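Altwood Community Grain Library
Second progress report to the Poirier Fund
Prepared by Damián Leiva, project coordinator
Period covered: April to September

1. Summary

In this period we moved from planning into regular operation. The grain library at Altwood is now open to members every Wednesday afternoon, and the first sets of seed and whole grain were sent to growers in Bredach and Corton. We have spent a little less than planned on equipment and more than planned on transport, and I explain the difference in section 5. I ask also for one small change to the schedule, which is described at the end.

2. Collection and storage

In our application we said that we would receive 400 samples in the first year. At the end of September the register has 1414 entries. This sounds like a very good result, but I must be careful with it, for a large part of these entries came in one donation from a retired agronomist in Corton, who gave us his whole private collection. Many of his packets carry only a number, and the notebook that explains the numbers is in three colours of ink and partly in shorthand. We are working through it from the back, where the writing is more clear.

The storage room was painted in May. The shelves were delivered in the wrong depth and had to be exchanged, so we lost most of June. Humidity stayed inside the agreed range except for one weekend in July, when the power failed on the whole street. After this we bought a small logger with its own battery, and the readings are now copied to the shared folder each week.

3. Sorting and germination tests

Each sample is cleaned and sorted by hand before it enters the register. Broken grains, husks and small stones are taken out, and the clean part is weighed and dried. It is slow work, and in the plan I did not give it enough hours. In the plan I wrote that one person could do it alongside the office duties. At present we need two sessions a week, and the waiting shelf is still full. 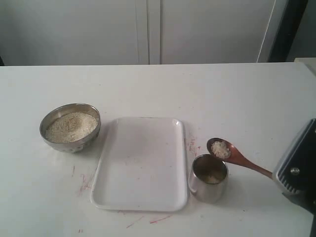
Bowl, tray and steel cup on a white tabletop.

For the germination tests we follow the method that was agreed with the Fund in our first meeting. Wheat and barley gave good results. The millets were uneven, and the older packets from the Corton donation were poor, as we expected. We do not want to throw these away yet. A grower in Bredach has offered to sow some of them in her own field, in short rows, to see if anything comes up under normal conditions. I would like to accept this offer, provided that the Fund does not object to material leaving the store before a complete test.

4. Members and public activities

The open afternoons began quietly. In the first month it was mostly neighbours who wished to see what had happened to the old bakery. Since the harvest talk in August the visitors are more often gardeners and small farmers, and they bring questions which we cannot always answer on the same day -- we write them in a book and reply by e-mail. The most common question is about rust on barley. The second is whether we sell flour, and we do not.

The printed guide, "Keeping Your Own Seed", is finished. We ordered 1000 copies from a printer in Corton. The first proof had the colour plates in the wrong order and was corrected without charge. Copies were left at the library in Bredach, at the feed store and with the allotment society. The school visits, on the other hand, did not happen. The teachers were interested, but the end of term was too near, and we have agreed to try again in the spring.

5. Budget

Equipment is under budget, mainly thanks to the second-hand drying cabinet, which we found through an auction of laboratory goods. Transport is over budget. I had calculated one trip to Corton each month, and the large donation alone needed four trips with a rented van. Fuel was also more expensive than in my estimate. The two lines together remain inside the total, and I have attached the ledger with all receipts scanned in order of date.

No money has been moved from the wages line. The part-time assistant position is still vacant after two rounds of advertising. In the third round we will offer mornings only, as several candidates asked for this.

6. Next period and request

Our work until the next report will be the following: to finish the register of the Corton donation, to repeat the millet tests, to fill the assistant position and to prepare the spring catalogue for members.

My request concerns the catalogue. In the agreement it is due before the repeat tests can be finished. I ask that the date be moved by 2 months, so that we list only varieties which we can really supply. The cost does not change. If the Fund prefers to keep the original date, we can publish a shorter list without the millets.

Damián Leiva
Altwood Community Grain Library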